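Section 4. Registering a new case in the court filing module

Before you start, please check that your court has been added by the administrator and that your user role is Clerk or Senior Clerk. A user with the role Reader can open cases but cannot register them. If you moved from the old Bramier program, your old password will not work and you must ask for a new one.

4.1 Opening the case record

1. Log in to Etim and choose Registry from the top menu.
2. Click New case. The form opens with the name of your court already filled in.
3. Select the case type (civil, family, administrative or labor). The case type cannot be changed after the record is saved.
4. Enter the parties. For a company, write the full name as it stands in the company register, for example Prostanov Ltd. and not only Prostanov.
5. Click Save draft.

Note: The draft stays in your list for 9 days. After this time it is removed and the reserved case number goes back to the pool.

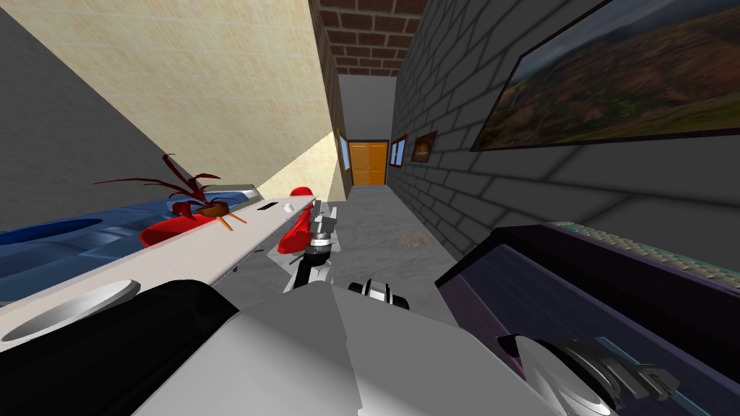 Gripper and red object, simulated view.

4.2 Attaching the documents

1. In the draft, open the tab Documents.
2. Click Add and choose the file from your computer. Only PDF files are accepted.
3. For each file select the kind of document: claim, power of attorney, proof of payment, or other.
4. If the document contains the address of a minor or a protected witness, tick the box Restricted. Do this before you click Upload.

Caution: A file uploaded without the Restricted mark is visible at once to the lawyers of all parties. You can put the mark later, but the system does not call back the notices which were already sent.

The description field of a document takes 2,000 characters. Longer text is cut without warning, so it is better to put a long explanation in a separate file.

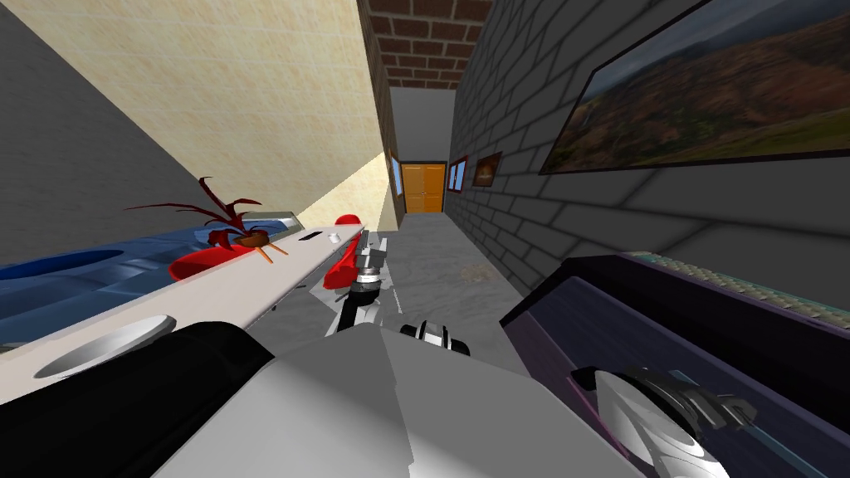

4.3 Assigning the judge

1. Go back to the tab Case and click Assign.
2. The system proposes a judge from the list of your court, according to the case type and the present workload.
3. If the proposed judge has a conflict of interest, click Exclude and write the reason. The reason is kept in the case history and the president of the court can read it.
4. Click Confirm. The draft becomes a registered case and receives its final number.

Note: You may exclude at most three judges in one case. If you need to exclude one more, the president of the court has to make the assignment by hand, see Section 7.

4.4 If the case number does not appear

Wait until the gray bar at the bottom of the window is full. In courts with a slow line it can take almost four minutes. Do not click Confirm again during this time, otherwise a second record can be created. If a double record exists already, do not delete it yourself. Write both numbers to the Bedasska help desk, to the attention of Asabe Obi.

Text of this section: Modupe Ojo. Last changed February 12, 2019.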